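Questions people ask me about the Skindthorpe badminton evenings

Last updated 2025-07-01

I get the same handful of emails every week, so I've put my answers in one place. If yours isn't covered, write to me anyway. I like getting mail!

Do I have to be any good?

No. When I started I couldn't serve over the net two times in a row, and I was 46. We have a few people who played in college and plenty who last held a racket in gym class. Grethe Laxdal runs the beginner court and she's very patient (I was her first test case).

Do I need my own racket?

Not for your first few visits. There's a bin of loaners by the door and you can grab whichever one you like. After that I'd get your own, mostly so you get used to one weight. Please don't spend a fortune. My first was a secondhand Clevico that I used for years, and I only gave it up when the frame cracked on somebody else's racket. Doubles, what can I say.

How often should I change my grip?

More often than I do! If it feels slick or hard, it's time. I play a lot and I go through one every couple of months in summer. Take the old one off first if it's the main grip. If it's the thin overgrip kind, peel that off and leave what's underneath alone.

Start at the bottom of the handle, keep a little pull on the tape, and overlap each turn by a sliver. Lefties wrap the other way around – I learned that from Tudur Trevor, who had been quietly fixing mine for a whole season. Finish with the sticky strip and press it down well.

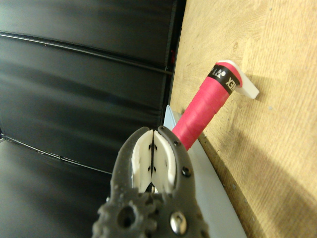

Towel grips are a different animal. They soak up sweat nicely but they get grubby fast, and they make the handle a lot thicker. Try someone else's before you buy one.

Plastic or feather shuttles?

Plastic on the beginner court, feather on the other two if everyone chips in. Feather ones fly so much better, but they don't last, and a new player can wreck a tube in one evening (me again). We buy the plastic ones from Stimine in a box of 200 and that keeps us going a good long while.

What shoes should I wear?

Indoor shoes with non-marking soles. Running shoes are too tall and squishy for all the side-to-side stuff, and I rolled an ankle finding that out. Any volleyball or squash shoe is fine.

What time do you start?

Doors open at 7. We put the nets up together, so come a little early if you can and we'll show you how the posts go in. The one on the far court sticks, so give it a wiggle.

Can I bring my kid?

Yes, if they're big enough to play a full game and you're staying too. Myfanwy James brings both of hers and they beat me regularly.

Is there a tournament?

A small one, every April. You draw a partner out of a hat and play short games all afternoon. Ebbe Öberg and I came second to last this year and had a great time – there was cake, and a very long argument about a line call that I still say was in.

How do I sign up?

Just turn up, or email me first if you'd like someone to look out for you.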